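Wednesday, July, welding shop

Good long morning on the practice coupons with Inese, who has come on so nicely since spring that I mostly stood back and drank coffee. She ran 41 fillet welds on the Troltton plate - only 3 failed the bend test, all from the same cold start. I'd like her to try vertical next, if Normunds can spare the corner booth.

The Saner feeder is slipping again at low speed, so I cleaned the rollers and swapped the liner, and we'll see how it behaves.

Walked out along the road at lunch to clear my head, leaves scattered over the near stretch, trees on the left. 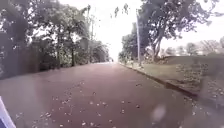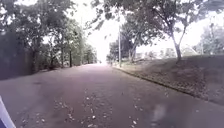 To do
Order gas before the Palma railing job. Ask Normunds about booth 4.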